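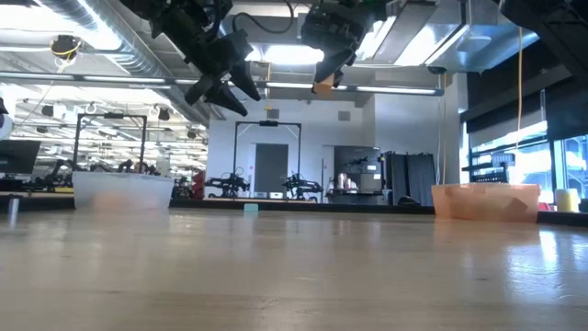

Tuesday, back bench, finish trials for the table tops

Started at half past eight. The workshop was cold again and the heater needed until ten to make a difference. I write this entry longer than usual, so that whoever continues with the Erneck order does not need to ask me what is on which board.

What I want to find out

The Erneck tables came back to our attention in February, when the customer wrote that the tops show water rings and small scratches after one season in the reading room. They like the shine and want to keep it. They do not want plastic on the wood, so the hard two-part lacquer is out. We have two oils on the shelf which could do the work: the Pramurum hard oil, which we used the first time, and the Fjeld oil, which is thicker and smells more of wax. I never compared them properly on the same timber. I only had an opinion, and the opinion was in favour of Fjeld.

The boards

Offcuts from the same delivery as the tables, 32 cm long, planed on both faces. I cut them one after another from one plank so that the grain is comparable. One board had a knot near the end and I put it away for testing stain, it is under the bench with a cross on it.

Sanding: 120, then 180, then 240 by hand along the grain. Between 180 and 240 I wiped with a damp cloth and waited until the fibres stood up and the surface was dry again. This step I skipped in the last trial and I regretted it, the first coat felt like a cat's tongue. After 240 I vacuumed and went over with a dry cotton cloth. I did not use the tack cloth, because I suspect it leaves something behind that the oil does not like. I have no proof for this.

Application

Pramurum: stirred for a good while, there was a thick layer at the bottom of the tin. Put on with the short brush, left for twenty minutes, wiped off everything that was still standing on the surface. It goes into the end grain like into a sponge, I had to give the ends more two times.

Fjeld: warmed the closed tin in a bucket of warm tap water, as the label allows. Put on with the white pad. It drags if one works too slowly. On my first board I made a stop in the middle to answer the telephone and there is a line now where I stopped. The line is visible only against the window, but the customer has windows too. For a large top this oil needs two persons, one to put on and one to wipe.

Left both sets on the nail boards with the door to the corridor closed. Cloths spread flat outside on the wall, not in the bin. Please keep to this also when it rains, there is space under the roof.

Second coat

The Pramurum boards were ready for the second coat the next morning. The Fjeld boards were still a little sticky at the edges and I gave them the afternoon as well. Between the coats only the grey pad, light pressure. I pressed too much on one edge and went through to the bare wood; I repaired it, and it looks a bit paler. It is marked on the back with a pencil.

After the second coat the Pramurum is the glossier one. I expected the opposite. With the lamp low over the bench one sees every small wave in it, and also every piece of dust. The Fjeld is more quiet, it has a shine like an old chair that many people have used.

Water and scratches

Water test: a wet glass standing on each board for one hour, and a drop of black coffee under a small cup for the same time. Wiped dry with paper.

Pramurum, one hour water: faint ring, gone by the evening.
Pramurum, coffee: slight shadow, stays.
Fjeld, one hour water: no ring that I can find.
Fjeld, coffee: slight shadow, a little weaker than the other, stays.

Scratch test: fingernail, then the edge of a coin, then the blunt end of the marking knife. The fingernail does nothing on either. The coin leaves a pale line on both. On the Fjeld I could rub the line nearly away with a drop of oil and a cloth. On the Pramurum the line sits in the shiny layer and remains pale, and the repaired place is glossier than the rest. For a public room I find this more important than the water ring.

I also tried the marking knife pulled across the grain, but I cannot hold the same pressure two times, so please do not trust this one. If we want to repeat it we need a weight on the knife and some kind of guide. The old Ekeck clamp with the sliding bar could perhaps serve, if somebody knows where the bar is.

Colour

Both oils make the wood warmer. The Fjeld goes more to yellow. I held the boards next to the piece we kept from the original order and the Pramurum is closer, naturally, as it is the same product. If we change the oil on the Erneck tops, we must sand all of them back, otherwise there will be a visible difference from one table to the next. I calculated two days for sanding alone and this was without the edges.

Mistakes and open points

I forgot to write the room temperature on the first day. The second day it was 17 degrees in the morning at the bench.

The lid of the Fjeld tin does not close well any more. I turned the tin upside down in the cupboard with a plate under it. If it has a skin next week, strain it through an old stocking and do not stir the skin in.

I do not know how the Fjeld behaves with the cleaning liquid they use in the reading room. Must ask the customer for a small bottle, and then test on the back of the boards, where there is one coat only.

The 240 paper is almost finished. The box says full but it is the 320 inside.

For now I would propose Fjeld, thin, two coats, and a small bottle left with the customer for repairs. I will look at the boards again after a week, as both oils continue to harden. Until then please do not put anything on them, also not cups.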